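Chapter 7
Writing Rules a Robot Cell Can Live With

By the end of this chapter you should be able to:
write a task rule that two people will read the same way
set a pass condition before a run begins
keep a trial log that someone else can audit
tell a safety rule from a quality rule, and file each one in the right place

7.1 The rule that started a fight

I wrote my first cell rule when I was new at Damarley, and I was very proud of it. It said, "The robot shall place the part neatly on the tray." I had it laminated! Within a day, Kazuhiro Uchida and Manju Bansal had stopped speaking to each other over it. Kazuhiro ran the cell in the mornings and counted anything that ended up on the tray as a pass. Manju ran it in the afternoons, and if a part touched the rim she failed it. Same arm, same program, and two sets of numbers so different that our customer asked whether we'd swapped out the machine over lunch.

We hadn't. We had one word, "neatly," and two sensible people reading it.

I tell that story in every class I teach, and it's why this chapter comes before the one on statistics. You can run 2,672 trials and do lovely math on all of them, and if the rule underneath is mush you've got a big pile of mush. So we're going to slow down and spend a whole chapter on sentences.

The running case for the chapter is a small tabletop job done in simulation. There's an arm with a two-finger gripper, a round black table, a pink cube, and a tan plate with something flat and leafy lying in it. The job is to get the cube onto the plate. I picked it on purpose (my students groan when they see it) because it looks too simple to need rules at all.

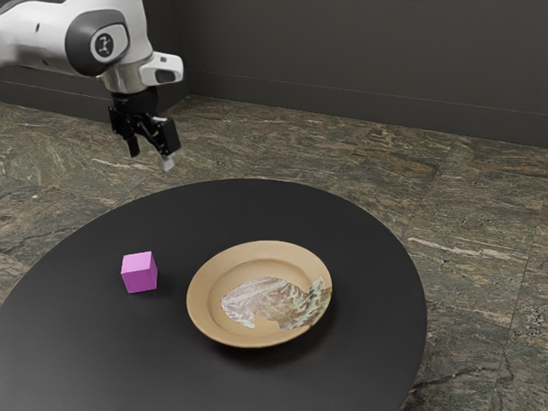

Try it before you read on. Take a sheet of paper and write down, in one sentence, what counts as success. Most people write something like "the cube is on the plate." Fine. Now, is the rim part of the plate? What if the cube is resting on the leaf? Does it count if the gripper still has hold of it? What if it gets there and then slides off while you're reaching for your pen?

When I gave this exercise to a group at Koyama, I got 31 sentences back, and almost 20 of them left the gripper out completely. Under those sentences, a robot that carries the cube to the plate and never lets go has a perfect score.

7.2 The parts of a task rule

Over the years I've settled on a form for these. I learned most of it from Esi Quansah, who wrote the handling rules for the Kadilberg line and who would send a draft back covered in green ink if it had an adverb in it. A task rule in this book has four parts.

Start state. What has to be true before the clock runs. For our job: the cube rests on the table, clear of the plate, and the gripper is open and holding nothing.

Action limits. What the arm may and may not do along the way. May it push the plate? May it drop the cube from a height? Say so. If you don't care, write "no limit" so the reader knows you thought about it.

End state. What has to be true at the finish, and for how long. Mine reads: "The cube is supported by the plate or by the item lying in it, does not touch the table, and is not touched by the gripper, for two seconds."

Stop conditions. When a trial ends early, and how it gets scored. A 30-second limit works well for a short pick and place. Write down whether running out of time is a failure or a void. Those are different things, and mixing them up will quietly wreck your totals.

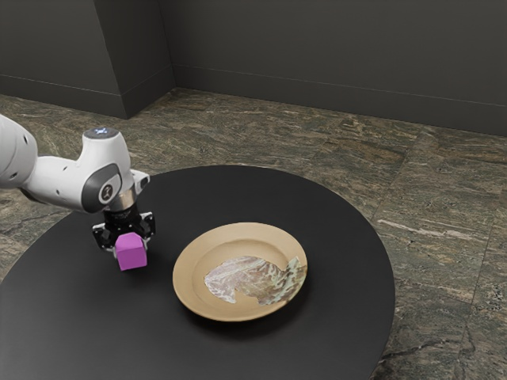

Now, the middle of a run is where weak rules get found out. A cube that's in the fingers but hasn't reached the plate is neither a success nor a failure yet, and your operator needs to know what to write down if the run stops right there. I use the word "incomplete" and I make people add the reason. Shinji Hirose, who reviewed this chapter, prefers a code from a fixed list, and he's probably right for a big lab. For a class of beginners I'd still go with plain words. You can turn words into codes later, but going the other way is miserable.

One more habit to pick up early: put a date and a version on every rule. The sheet I use for this job is version 4, dated August 16, 2021, and every trial in the log points back to a version. If you change a word, you've made a new version. Yes, even a comma. We had a comma at Stunov that cost us most of May.

Be careful about what you let the judge see, too. If the end state talks about contact, then whoever or whatever scores the run needs a view that shows contact. A close view can tell you plenty about an object and nothing at all about what's under it. Pick your views after you write the rule, and list them on the sheet by name.
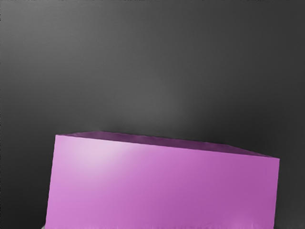
7.3 Safety rules go somewhere else

Please don't put safety rules on the task sheet. I know it's tempting, it's all one robot! But a task rule gets edited every time somebody has a better idea, and a safety rule has to go through review before a word of it moves. Keep two documents with two owners. Daichi Kudo taught me to print them on different colored paper, and I've done it that way ever since, even for cells that exist only in software, so that the habit is already there when the real arm shows up.

We'll start with the safety sheet, and with the question of who is allowed to sign it.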